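Kettle work on hold at Stornum after a grip fault

We've had a bit of a week in the kitchen corner, and I promised I'd write it up for everyone who keeps asking why the arm is switched off!
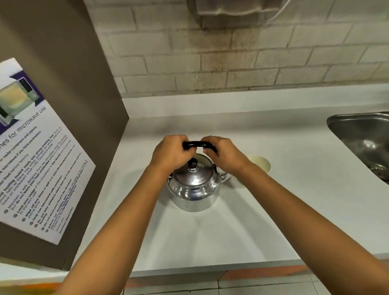
What went wrong

The Tremari arm was on run 244 of the kettle job (lift by the handle, carry, set down next to the sink) when the left gripper let go halfway across. The right one held on, so the kettle swung round, tipped and put water all over the counter and the floor. It was cold water, thank goodness – we only ever fill it from the tap for these runs. The stop button did its job and the arm froze within 3 seconds, but that's still longer than I'd like when someone is standing nearby with a mop.

I went through the logs that afternoon and found 31 earlier runs where the left grip force dipped and then came back. We'd all missed them, me included. Ďurica, who made the grippers, think it's a worn cable and are sending a new one.

What happens now

Until it arrives, all kettle handling is by hand, and the Kuvalley team have pushed their visit back to April. Once the cable is in we'll do 51 runs with an empty kettle before any water goes near it. If you spot a wobble – even a tiny one – please hit stop and tell me!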